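4.2 Does the second box matter?

Claims about protective packing for soft goods are easier to find than evidence for them. The trade literature we reviewed tends to treat the corrugated box as a settled answer: one item, one box, a hinged lid, and the contents arrive as they left. Guides from Hosteck and Gririco both repeat this advice, and neither one says what a fabric bag is being protected from. A bag is not a lamp. It can be sat on. We therefore went into this part of the study doubting that boxing each bag separately would make a difference that a customer could see.

The items were zippered fabric bags with straps, packed one to a box in boxes with attached lids (Figure 3). We chose them because they are awkward in an ordinary way. The body of the bag folds where it likes, the zipper is stiffer than the cloth around it, and the straps have no natural place to go. Most of the packing instructions we collected deal with the body and stop there. The strap is left to the packer's judgment, and judgment differs a good deal between packers and, as we found, between the first box of a session and the last.

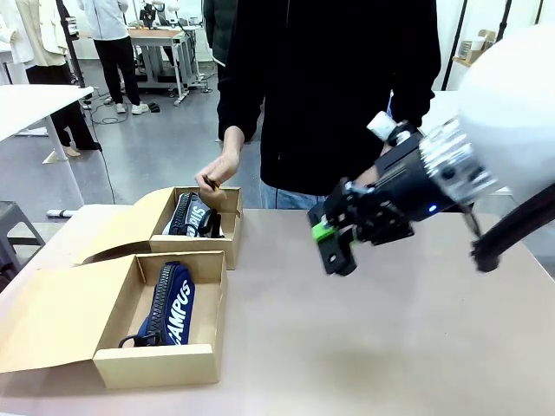
Figure 3. Navy bags with white lettering and black zippers, each in an open cardboard box. A strap end is held above the bag in the farther box.

We packed 140 boxes in June under two rules. Under the loose rule, the bag went in and the strap stayed wherever it fell. Under the tucked rule, the strap had to lie flat beside the bag before the lid was closed. Each box was then stored in a stack of 5 for the same period and opened by a person who had not packed it. That person marked the bag as acceptable or not acceptable for sale, using a printed sheet with sample creases.

The tucked rule came out ahead, but by less than its supporters would like. Strap marks on the cloth were less common, and lids closed more easily. Creasing across the body of the bag was much the same under both rules. We suspect that creasing depends mainly on how the bag was folded before it ever reached the packing table, a stage that our design did not control and that the earlier Plillitz trial did not control either. That trial reported a large gain from tucking, based on 814 parcels, yet its packers knew which parcels would be inspected. We do not think its figure can be taken at face value.

There is also the matter of printed lettering. Several guides say that a bag should be placed so that its print faces up and reads correctly when the lid is opened. We found no stated reason for this beyond appearance, and our packers often ignored it. Bags went in with the letters running sideways, or with part of a word against the wall of the box. None of our inspectors marked a bag down for this, though the sheet did not ask them to, and a buyer opening a gift might feel differently. We would want to see that tested before anyone writes it into a rule.

A further doubt concerns time. Tucking adds a step, and the step is fussy. The strap has to be found, lifted clear of the zipper and laid down again, and a loop at the end of it can catch on the way. Over 50 boxes the extra effort is easy to ignore. Over a full season it may cost more than the few bags it saves, particularly if a light steaming at the other end would remove the marks anyway. The Ren handbook makes the opposite case - that repacking a returned bag is always slower than packing it well once - but it gives no timings, and we were unable to obtain any.

We left the boxes themselves unchanged throughout. A smaller box would hold the strap in place without any tucking, and a larger one would make the difference between the two rules harder to detect. Our results apply to the one box size we used, with its lid attached on one side, and should not be stretched to cover mailers or sleeves. Section 4.3 takes up the question of folding before packing.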